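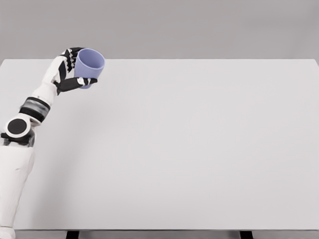
Contract packing, or co-packing if you're in a hurry, is when one company makes a product and pays another one to put it in its box, bottle or pouch. I've been writing about it for years and I still get asked whether it counts as manufacturing (I say yes, my accountant friends say it depends on the tax form). The work runs from a big automated line down to picking up one item at a time, the way the white arm is holding up that pale lavender-blue cup, and what a customer pays depends a lot on where the job falls between those two ends.

By Agustina Medina
Last updated: October

How it works

Say you run a small tea brand. You blend the tea yourself, ship it in bulk sacks to a packer, and the packer fills the pouches, seals them, sticks on the labels and sends pallets to your warehouse. You own the tea the whole time! People get this wrong constantly. In "turnkey" packing the packer buys the materials too and bills you for a finished product, but in the plain version they only sell you labor and machine time.

Prices

Packers quote per unit, plus a setup charge every time the line gets changed over. The setup charge is the part that hurts small brands. Truvau, a mid-sized packer I visited for an earlier version of this article, wouldn't start a pouch run under 3,000 units, and Sollon down the road wanted 4,000. Fuentealba took much smaller orders but charged a good bit more per piece, and their wait was around 30 days when I asked. Payment terms are all over the place, so read them before you fall in love with a quote.

History

The trade grew up alongside supermarkets, when brands suddenly needed the same product in several sizes and didn't want to buy a machine for each one. Promotional packs gave it another push (two shampoos shrink-wrapped together, that sort of thing), and a lot of packers still make a nice chunk of their money on holiday gift sets.

Effect on local economies

I'm a bit of a fan here, so take this with some salt. A packer with nine customers can ride out one of them having a bad year, and a single-brand factory can't. On the other hand the work is seasonal, and many of the jobs are temporary. When Fekudora moved its packing out of house, the packer hired, but mostly for the fall rush, and I never did find out how many of those people were kept on into spring.

See also: toll manufacturing, private label, third-party logistics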